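Flandico opens its practice rooms to small shops

Aug 11, 2026
By the Pralomstead business desk

Print this story | E-mail this story

Flandico, the Pralomstead software firm, has begun renting out Jilleta, its library of over 2,000 simulated rooms where owners can try out a robot arm before buying one — a friendly idea, and a patient one.
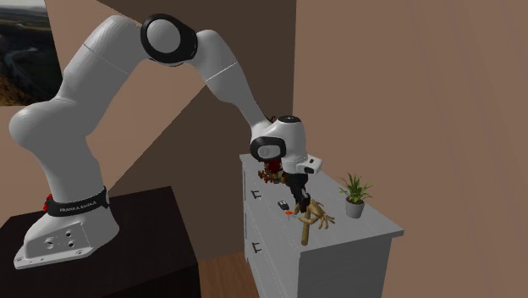
A simulated Franka Emika arm reaches over a chest of drawers in a computer-made room.

A 90-day pass costs $2,422, setup help included, and the trial version has been running since March.

Recent items
Boateng Tool expands repair counter
Pralomstead library adds evening hours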